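Kitchen Science for Grown-Ups
Session 4 handout: How heat gets into food
Tuesday 8 September 2026, upstairs room at Brellon

Welcome back, everyone, and a special welcome to those of you who have moved over from the afternoon group. Please keep these notes with the ones from the first three sessions, as I shall be pointing back to the page on water and boiling more than once. If you missed it, there are spare copies on the windowsill by the coats.

Last time we ended with a question from the back row that I promised to answer properly. Why can you put your hand into a hot oven for a moment and come to no harm, when a splash of boiling water, which is a good deal cooler than the oven, will have you hopping around the kitchen? I gave a rather hurried reply while people were looking for their umbrellas, so let us begin there, and it will lead us very nicely into everything else I want to cover.

Heat and temperature

We use these two words as if they meant the same thing, and most of the time it does no harm at all. Temperature tells you how hot a thing is. Heat is energy on the move, going from something hotter to something cooler, and how much of it arrives depends on what is carrying it. Air is thin stuff. There is very little of it in an oven, by weight, and it is slow to hand over its energy to your skin. Water is dense, it holds a great deal of energy for its size, and it touches you everywhere at once. The shelf in the oven is worse still, because metal passes its heat along very quickly indeed, and I expect most of us have a small scar somewhere to prove it.

So when a recipe gives you a temperature, it is only giving you half the story. A potato in boiling water at 100 degrees will be soft long before the same potato in an oven set to the same figure. Do try this at home if you have a patient household. Cut one potato into two equal halves, simmer one and bake the other at 100, and test them both with a skewer from time to time.

Conduction

The first way for heat to travel is by touch. One part of a thing gets hot, its tiny particles jiggle about more, they jostle their neighbours, and so it goes on down the line. This is what happens between a pan and a pancake, and it is also what happens inside nearly every solid food you will ever cook, whichever method you have used to warm up the outside. I want to dwell on that for a minute as it is the single most useful idea in the whole course.

Think of a large joint of meat. The oven heats the surface. From there the heat has to creep inwards, layer by layer, and meat is a poor conductor, being mostly water that cannot move about. If you turn the oven up, you make the outside hotter and it will brown sooner, but the middle is still waiting for the heat to make its slow way in. The result is a joint that is dry at the edges and pink in the centre when you wanted it otherwise.

Thickness matters far more than people expect. As a rough rule, if you double the thickness of a piece of food you need something nearer four times as long for the middle to reach the same temperature, so long as it is a broad, flat sort of piece. That is why flattening a chicken breast makes such a difference to supper on a weekday, and why a deep lasagne always seems to need longer than the book says. (My own dish is deeper than anybody's book has ever allowed for, and I have learnt to start early.)

Pans come into this too. Copper and aluminium pass heat along quickly and spread it evenly. Stainless steel by itself is rather poor at it, so good steel pans usually have a layer of another metal in the base. Cast iron is slow to warm up and slow to cool down, which makes it splendid for a steak and rather trying for a delicate sauce.

Convection

The second way is by the movement of a liquid or a gas. Warm water rises, cooler water sinks to take its place, and the whole pan is gently stirred without your having to lift a spoon. You can see it if you drop a few grains of rice into a glass pan and watch them travel.

Thick liquids do this badly. A thin broth will look after itself, but custard or porridge or a good lentil soup cannot circulate, so the layer at the bottom gets hotter and hotter and finally catches. When we stir, we are doing by hand what the liquid can no longer do for itself. I find that people who understand this stir in a different way – they go right down to the base and into the corners, where before they were only making patterns on the top.

A fan oven is convection with a push. Still air leaves a cool, damp layer clinging to the food, and the fan sweeps it away so that fresh hot air can get at the surface. Most recipes suggest setting a fan oven 20 degrees lower than an ordinary one, and that is a perfectly sound place to start, though ovens have minds of their own and yours may run hot or cold.

Radiation

This word worries people, so let me say straight away that it covers a very large family. Sunshine is radiation. So is the glow from a bar fire, and so is the light you are reading this by. It means energy that travels as waves and needs nothing in between to carry it along.

Your grill cooks chiefly in this way. The element glows and gives off infrared, which is absorbed at the very surface of the food, and that is why a grill is so good at browning cheese and so hopeless at warming through a cold pie. It also explains why distance matters so much under a grill and rather less in an oven. If your toast is burning in the middle and pale at the edges, lower the tray a notch and give it longer.

Colour plays a part too. A dark, dull baking tin soaks up more radiant heat than a shiny one, so biscuits on a dark tray will brown faster underneath.

Microwaves

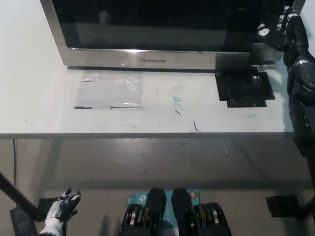 We come now to the part of the session that always brings out the strongest opinions, and I am going to ask you all to put up with me while I go through it slowly.

Microwaves belong to the same large family as light and infrared. They are longer waves, and they have a particular effect on water. A water molecule is slightly lopsided in its electric charge, and when the waves pass through, the field keeps changing direction and the molecules try to turn and follow it. They bump into one another as they do so, and all that jostling warms the food. Fats and sugars are warmed as well, to varying degrees, and a jam doughnut is the classic warning, with its mild-mannered outside and a middle that will take the roof off your mouth.

You will often hear that a microwave cooks from the inside out. It is a lovely phrase but I am afraid it is wrong. The waves go in from the outside and are used up as they travel, so that in most foods the greater part of the energy is spent in the outer couple of centimetres. Beyond that, we are back to our old friend conduction, creeping inwards just as it does in the oven. That is the reason for standing time. When the packet tells you to leave the dish for two minutes before serving, the cooking is still going on, and the heat is evening itself out.

The heating is patchy too. The waves bounce about and form a pattern of strong and weak spots, and the turntable is there to carry the food through them. Arrange pieces in a ring with the thick ends outwards, stir halfway through, and check the centre before you serve.

Frozen food is an interesting case. In ice the water molecules are locked in place and cannot turn freely, so ice warms slowly. As soon as one patch melts, it takes up the energy far more readily than the ice beside it, and so you can have a boiling corner and a solid block in the same tub of soup. The defrost setting gets around this by switching on and off, giving the heat time to spread in the pauses.

Why things do not brown

Browning needs a hot, dry surface, well above the boiling point of water – something in the region of 140 degrees and upwards. A microwave leaves the surface damp and the air around it cool, so most food stays pale. Boiling and steaming have the same trouble. If you want a jacket potato with a crisp skin and have no time to spare, you might give it its first few minutes in the microwave and then 35 minutes in a hot oven, which works very well for a medium one.

To try before next time

Warm two equal mugs of water, one on the hob in a small pan and one in the microwave, and note how long each takes. Be careful with the second, as very still water in a smooth mug can go past boiling without bubbling and then froth up suddenly when disturbed. A wooden spoon left standing in the mug helps, and stop well before it boils.

Then spread a thin layer of grated cheese on a microwave-safe plate, take out the turntable if yours lifts out, and stand the plate on an upturned dish so that it stays still. Give it a few short bursts and draw a map of where it melts first. Bring your map along and we shall compare them.

Next week we look at eggs, so please bring an apron and a small lidded pan.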